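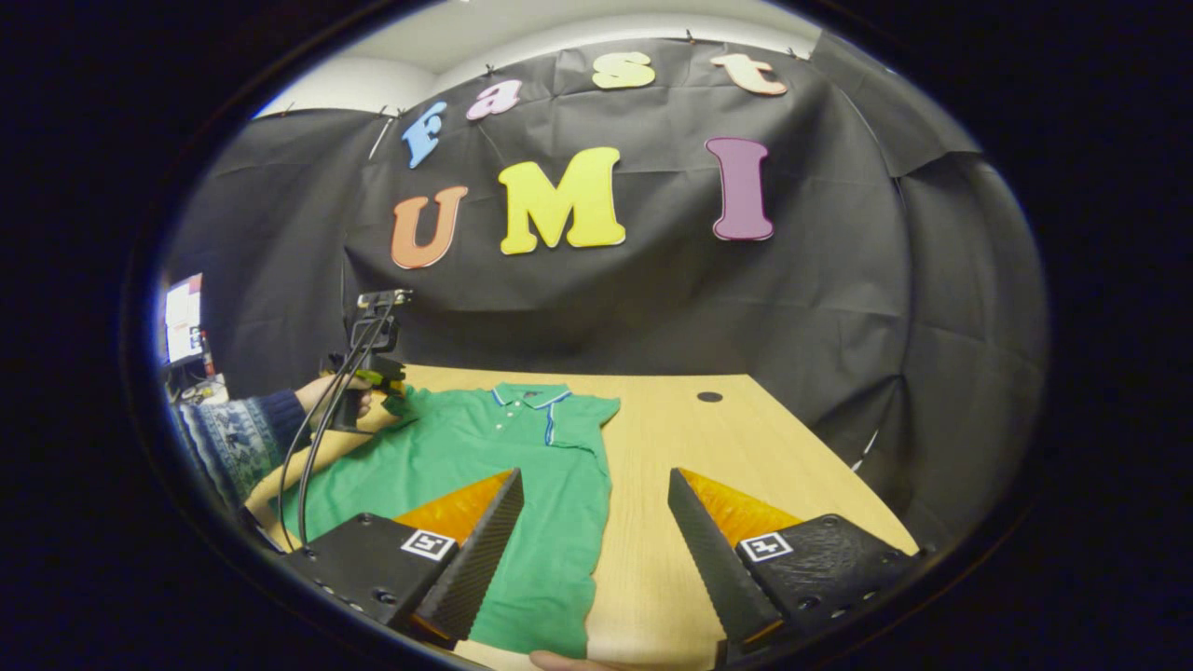

Colored letters on black cloth, with a wooden table in front.

06/03/2019

The complaint against the shipping company Kerslake runs to 200 pages, and the lawyer who wrote most of it doesn't expect a trial.

"I'd put it at one chance in 30," she says. "My clients know that. I told them before they signed."

She asked not to be named while prosecutors in Nivport decide whether to open a case. The filing accuses Kerslake of carrying riot gear and small arms to the Skuso security forces after an embargo was in place. It rests on 14 witness statements and a set of cargo papers that the company says are forged.

I asked why anyone should believe the papers. They came from a former clerk who was fired, and he has a grudge.

"He does have a grudge," she says. "The port stamps don't."

Maybe so. But she hasn't had the stamps tested by an outside lab, and when I pressed her on it she said that was the prosecutor's job.
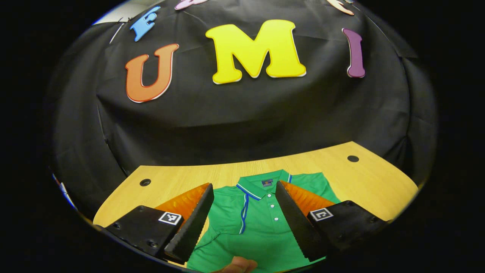
We moved on to Helley, the town where the witnesses say the weapons were used. Her group claims 3000 people were forced out. I had seen lower numbers, and I said so. She shrugged. "Nobody was keeping a register. We took the district rolls from before and from after. If you have a better method, send it to me."

I don't have one. I'm also not sure hers would last long under cross-examination, and she didn't argue the point.

What bothers me more is the fundraising. The group's appeal went out the same morning as the complaint, with a donate button above the summary of the charges. She looked annoyed when I brought it up.

"Translators cost money. Who do you think pays them?"

The prosecutors have until September to answer. If they decline, she plans to appeal, and she has already written the first draft.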